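Open day at the Bremdale laundry hall, August

I went to the Irner open day expecting a sales pitch, and for the first hour I got one. The leaflet promised 16 stops. I found 14, and one of those was a coffee urn. We were told the place handles 1000 garments a day, a number repeated at every stop without anyone saying what counts as a garment. Does a sock?

The folding room was the part I had come for. Irner teaches what it calls the Arnen fold, sides in first, then the length brought up, and claims it saves shelf space. 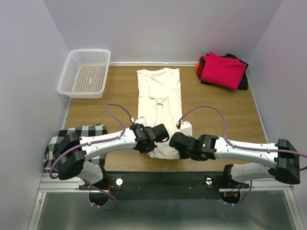 My own shirts get folded badly and live in a drawer, so I wanted to see how much of this would survive at home. The side folds I believe in. A white garment laid out on the brown table had fairly straight edges down its whole length, better than I manage. The middle was another story — creases, and the sleeve part bunched up along its lower edge. The pile in the back corner, with the pinkish-red cloth on top, was no neater than mine.

Kashyap, the shop by the exit, sells folding boards in packs of 6. I didn't buy any. Parking was free until noon, and the coffee was decent.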